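The Trial Period

The Tureo people wanted $1,526 for the thing, or nothing at all for ten days if I signed by 15 Aug 2026. I signed. I figured nine days of being annoyed was a fair price for being right on the tenth.

The brochure said it would "restore your living space." My living space had a sofa and a rug's worth of crumbs. What was there to restore? The woman on the Povside help line told me to start it on something small, a zipper maybe, and let it build confidence. I asked whose.

So I gave it the gray pouch and sat down at the kitchen end to watch the feed on my phone. 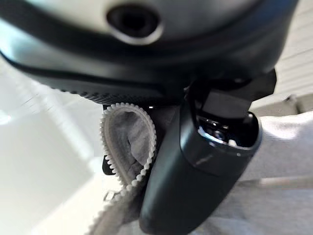 The pouch, from the arm's point of view.

Up close the zipper looked like a row of bad teeth. The arm hung there. I timed it, got bored, made toast, and came back to find it still thinking.

"It's considering its approach," said the help line.

"My sister's kid considers his approach," I said. "He's 3."

They offered me the Volutix upgrade, which was extra. I said I'd see how it did with the front room first.
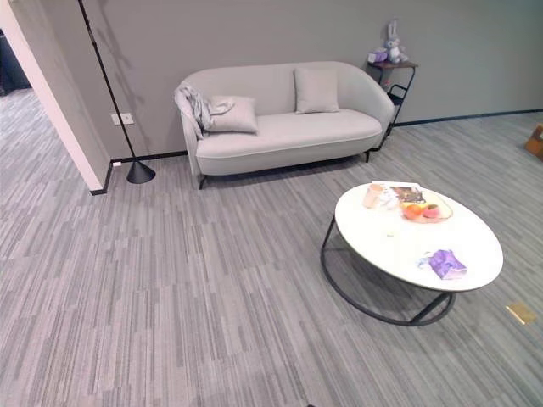 Fiction by the Rowlands Review staff

The blanket was in a heap over the arm of the sofa. There was a crumpled purple packet on the coffee table, a few steps from where I'd have put it in the trash myself, for free. The bunny sat on the side table with its ears up.

I called Povside back and asked what part of this I'd be paying for.

"Every home is different," she said.

I wrote that down on the back of the contract and went to find the box.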